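Neighborhood News | Food | Schools | Getting Around | Swaps & Sales | Contact

Kulov Street News > Swaps & Sales > Winter sweater swap is back

Winter sweater swap is back, and folding is on the schedule this time

February 23, 2025

The sweater swap is coming back to the hall over the Okabe bakery, and I am more excited about it than a grown woman should be. If you missed the one in December, you bring knits you don't wear, you take home knits you will, and whatever is left at the end goes to the Cusa clothing room on the other side of the river. No money changes hands except at the bakery downstairs, where it changes hands quite a lot (I had two of the sesame rolls last time and took a bag home).

In December we had 200 people through the door and 1,673 pieces on the tables. I know the exact number because Sota Chiba stood at the entrance with one of those little silver clickers and would not let anybody past until he'd clicked. He's running the swap again and he tells me the clicker has a fresh spring. He also tells me the big trouble in December was the tables. Within half an hour they looked like a laundry basket had exploded, and people were pulling sweaters out by one sleeve from the bottom of the heap. A few got stretched. One very nice gray cardigan lost a button that never turned up.

So this year there's a folding hour first. Drop your knits off in the morning, stay if you like, and Lev Boiko will show everyone how to fold them so they stack and so the size can be read without digging. Lev worked for years at Ilano, the old department store on the corner, and he can fold a sweater while holding a full conversation about soccer and never look down. I asked if he'd give me the method ahead of time so I could put it in here, and he laughed and said it was too simple to print. I'm printing it anyway.

You want a big flat surface. Lev likes a table but says a bed is fine, and since my kitchen table has had a jigsaw puzzle on it since New Year's, I've been doing mine on the bed. Spread the sweater out with the neck away from you and the hem toward you. Smooth it with your palms from the middle out, and don't tug. Then get the lint off, and get it off now, while everything is flat, because once it's folded you will tell yourself you'll do it later and you won't.

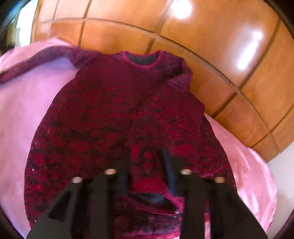 The fuzzy ones are the worst for lint, by the way. Smooth cotton knits you can just about shake out of a window and call it done, but anything with a bit of fluff to it hangs on to every speck in the house. Lev uses a damp rubber glove, the ordinary dishwashing kind, and strokes it in one direction. I tried it on an old mohair thing of my mother's and it brought up a roll of gray fuzz as long as my finger! I was so pleased that I went and did three more. A sticky roller works too, only he says to go easy with it on loose knits, and to check the ribbing at the neck and cuffs afterward, where the bits collect.

Then the folding. Bring one side in toward the middle, sleeve and all, and lay the sleeve straight down along the body. Do the same with the other side. Now you have a long strip, and you fold that up from the hem in thirds. Lev doesn't care for folding in half, he says you get a hard crease right across the chest and it'll still be there in April. For thick sweaters he tucks a sheet of tissue paper inside the first fold. I asked whether newspaper would do and he gave me a look, so please bring tissue paper if you have it.

If you're practicing at home, I have one tip of my own, which is to pick your bedding with a little thought. I have a slippery satin set that I love to sleep on and it is hopeless for this. You get one sleeve nicely lined up and the rest of the sweater slides off toward the pillows. An old towel underneath fixes it. So does flannel.

A few rules for what you bring, and these come from Sota, so complain to him. Everything has to be washed and completely dry. Small pulls are okay and so is pilling. Moth holes are okay only if you pin a scrap of paper next to them saying so, and those will go on the mending table, where I expect I'll be spending a good part of my afternoon. No single gloves. No socks at all. Vests, shawls, ponchos and kids' knits are all welcome, and we were really short on kids' sizes in December, so please go through those drawers. Bags and boxes go home with you, there's no room for them upstairs.

The limit is 8 pieces per person. I know, I know. I had a letter about this from a reader who has been saving up since before Christmas and has an entire trunk ready to go. Sota's answer is that you can bring anyone in your household and they each get their 8, and that yes, a baby counts as a person. You get a paper ticket for each piece you hand over, and each ticket is good for one piece to take home. You don't have to use them all. In December I brought six things and went home with two, a navy turtleneck that I've worn to death and a yellow vest that I was talked into and have not worn once. The vest will be back on the table this time if anybody wants it. It's a medium and very cheerful.

Sizes will be sorted by table this year, small at the window end and large by the stairs, with a separate table for the stuff that has no label or has a label nobody believes. Colors are not going to be sorted. There was a long discussion about this and I was on the losing side. I still think it would be gorgeous to walk in and see all the reds together, the wine and the cherry and the brick and those flecky dark ones, but Lev says people shop for their size first and he's the one who spent all those years at Ilano.

The mending table will have darning needles, a box of odd yarn and a button jar. If you're any good at darning and could sit with us for an hour, please say so when you drop off. If you're bad at darning you can sit with us too, I was terrible until last winter and I've since rescued both elbows of my favorite cardigan, in a green that doesn't match and that I've decided I like. Bring your own small scissors if you can, the hall pair went missing.

Now the practical part. Drop-off opens at nine, the folding hour starts at ten, and the tables open to everybody at eleven thirty. It all wraps up at three. The hall is up one flight and there's a lift at the back of the bakery, ask at the counter and they'll walk you through. Parking on Kulov Street is going to be awful on account of the water main, so come on foot or by bus if you possibly can. The bike rack is still there behind the fence.

There's room for 200 again and that's a fire rule, so once it's full you'll be waiting on the stairs until somebody leaves. It moved pretty quickly in December. Tickets are free and you can pick one up at the bakery counter starting tomorrow, one per person, and please turn it back in if your plans change so it can go to somebody else.

Lev has asked me to add that he'll take questions about moths, but only after the folding hour is over. He has strong feelings about cedar blocks and it could run long. And the bakery says they'll have the sesame rolls out by nine, and a pot of soup on at noon, probably the barley one.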